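Nic Aodha Robotics Club
Minutes of the monthly meeting, December 2023

In the chair: Fatima Ibrahim
Minutes: Senan Dolan

1. Last minutes
Agreed, with one correction: the spare cables went to the Coso team, who would like it known that they have looked after them beautifully.

2. Two-arm project
Fatima gave the report and it was a cheerful one. The group settled on the jewellery box as its main task back in September and has stuck with it, even through the fortnight when every chain ended up in a knot. The left arm now has a routine for the long compartment and the right arm has one for the trays. They still run one after the other. Getting them to share the space over the box without bumping is the next big job, and three people asked to be on it before Fatima had finished her sentence!

Rings are going well. Chains are not, and there was a long and very enjoyable argument over whether to pick up a chain by its end or by the middle. Senan thinks the middle, Fatima the end. Agreed to try both, 40 goes each, and write every one down, including the bad ones.

The clasp was raised again. For the Cullus open day the lid will be opened by hand before each run. Those who want the arms to do it (most of the room, judging by the noise) may work on it afterwards.

3. Cullus open day
We have a table for 2 hours. Fatima will talk visitors through the task and the newer members will take turns at the laptop. Please practise stopping the arms as well as starting them. Younger visitors are to be kept behind the tape, however nicely they ask.

4. Calano challenge
Entry form is in. The rules allow teams of up to 7, so everybody who put a name down gets a place, which went down very well. The short write-up is still to be done. Senan to draft, everyone else to be kind about it.

5. Money
The grant of 2000 euro has arrived. Agreed to buy fingertips first and talk about a second laptop next time.

6. Any other business
Would whoever borrowed the small hex keys please bring them back. A question that came up from a new member, with the reply given, is noted after the actions.

Actions
Fatima: chain trials, plan for sharing the space
Senan: Calano write-up, order fingertips
All: stop button practice

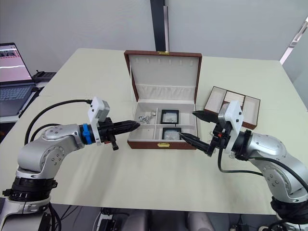

Do I need to know how to program before joining the two-arm group?

Most of us started with none. You will spend your first few sessions moving the arms and keeping the trial notes, and someone will sit with you when you write your first routine.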